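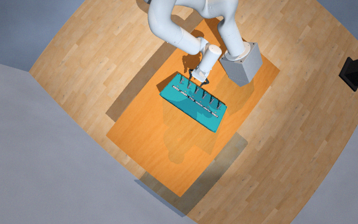 Behind the big sale: an afternoon at Prisby's Menwood warehouse

Prisby wants you to know that its September sale is the biggest one yet. I know this because the phrase was on the visitor badge, on the paper bag that held my sandwich, and on a banner over the parking lot. What I wanted to know was how big the discounts are, and for that I had to ask several times.

The company opened its Menwood fulfillment center to shoppers and a few of us from the press for one afternoon ahead of the sale. You signed up on the website, you left your phone in a locker, and at 2 p.m. a bus took you from the front gate to a side door you could have walked to in less time. Our guide was Mereana Rewi, who runs outbound shipping. She was good company and clearly knows the building. She had also been given a script, and you could hear when she was on it.

The tour begins at receiving, where trucks back in and cartons come off onto a belt. Then you go up a metal stairway to a walkway over the storage aisles. It's loud up there, and about half of what Rewi said was lost on those of us at the back. I did catch that sale items are moved closer to the packing lines in the weeks before the event so orders can go out faster. Fair enough. It also means that somebody knows well in advance which items will be on sale, and at what price, which makes the "surprise deals every hour" on the home page a bit less of a surprise.

I asked her whether the prices on those items go up before they come down. She said pricing isn't her department, and I believe her.

It is the department of Līga Raudsepp, who joined us in the break room for questions. Raudsepp said the sale will have 193 "headline deals," and that each one is checked against the item's earlier price. Earlier than what? "The recent selling price," she said. A woman next to me asked how recent. Raudsepp said it depends on the category. The woman asked about kettles. Raudsepp said she would have to get back to her on kettles.

I'd been watching one of those headline items myself, a Koppel countertop oven. It had gone up by $5 in the month before the tour, and the preview page now shows it with a red sticker and a crossed-out number I never once saw charged. Five dollars is not a scandal. But if the store is going to tell me what I'm saving, I'd like the number to be one that a customer paid at some point.

Shipping got the most time, and to be fair it was the strongest part of the day. Members of Pesus, the paid program, are promised two-day delivery through the whole sale. Rewi walked us along the packing line and showed us how those orders get pulled ahead of the rest. It looked quick and orderly, though we were there on a slow afternoon weeks before the rush, and she said so herself when someone pressed her. Last year, she said, a few thousand orders went out late. She didn't have the exact figure and I haven't been sent one.

What happens to everyone who isn't a member? Their orders wait. During the sale the standard estimate is "over 5 days," and the website puts that in small gray type under the button that offers you a Pesus trial. The trial is free for a month and then bills you unless you cancel. I asked Raudsepp how many people who join for the sale are still paying three months later. She said they were very happy with retention. I'll bet they are.

The returns room was not on the tour. We passed the door to it – there's a sign – and a man in our group asked if we could look in. Rewi said it was being reorganized. I'd have traded the whole walkway for five minutes in there, as the items that come back after a sale would tell you more about the deals than any banner.

Some practical notes if you want to go. The tours are supposed to run again after the holidays, and sign-up is through the account page, under "Community," where I would not have thought to look. Wear flat, closed shoes; they turned away one visitor in sandals. There are a lot of stairs, and the elevator has to be asked for ahead of time. Earplugs are free in a bin by the lockers. The bus back was 20 minutes late, and the gift shop, oddly, was full price.

Each of us got a coupon on the way out. It can't be used during the sale.

I've written to Raudsepp with three questions: how the crossed-out prices are set, how many orders shipped late last year, and whether the Koppel oven's sticker will be corrected. She replied the same evening to say thanks for visiting and that a colleague would be in touch. If the colleague writes, I'll add the answers to this page.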